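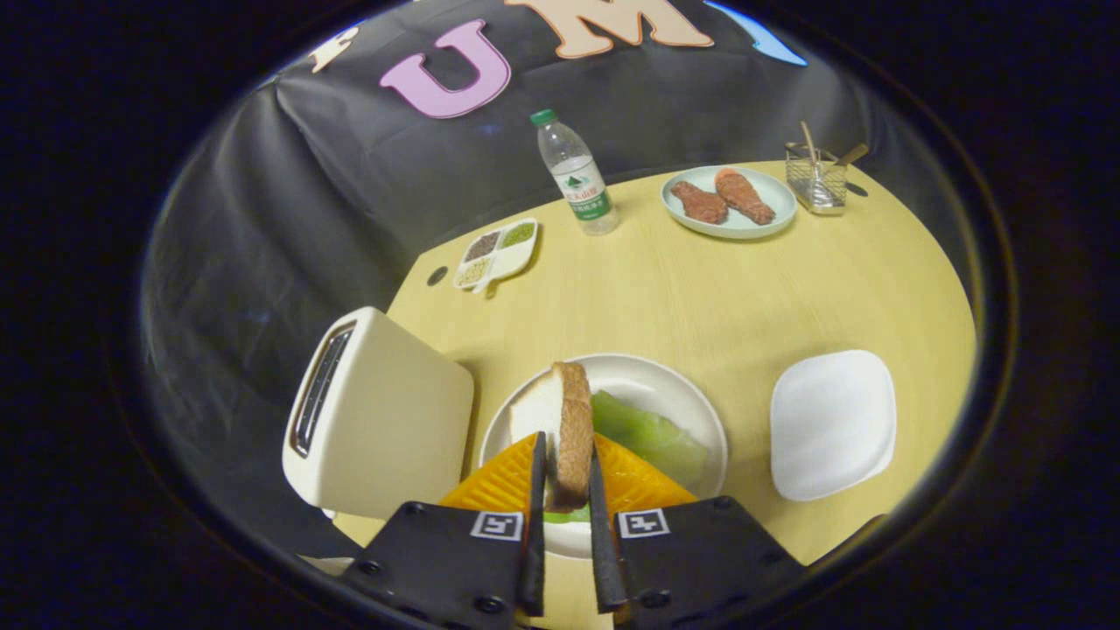
## Week 7: Bread, leaf, plate

Okay, sandwich week! I know some of you signed up for Food Prep Basics at Warndale hoping to get straight to the pastry, but I love this one, and it's where your bench habits get sorted out (or don't).

Start with your layout. I like the toaster on the left, the round plate in the middle and a small square dish on the right, same as at the top of this handout. Leave the dish empty until you need it. Mine ends up full of crusts and the odd bit of tomato, and I'd much rather have them in there than all over the bench.

The divided tray with the seeds and grains goes further back. You won't touch it until the salad part, so don't let it creep forward. Last September I knocked a full one into the sink at our Lermont kitchen and was picking out seeds for ages.

### Handling the slice

- Hold it by the crust. The soft side dents if you so much as look at it, and the dents show once it's toasted.
- Stand it upright when you move it, then lower it onto the plate crust first.
- Lettuce goes on the plate before you pick up the bread. Wash it, dry it properly (properly!), and tear off any brown bits.
- Spread right to the edges. Margarine or butter, your call, I'm not fussy.

### Toasting

Our toasters have one long slot, so two small slices go in end to end. Set the dial low and go again if you need to. Give it 80 seconds, have a look, then decide. The colour I'm after is a light gold, and I will be walking past with opinions.

### For next time

Read page 11 of the Nindine booklet, the bit about storing leafy greens, and bring a clean tea towel. If your booklet is the old printing the page numbers are out, so look for the heading instead. Aprons are in the tall cupboard. Please hang them back up when you're finished.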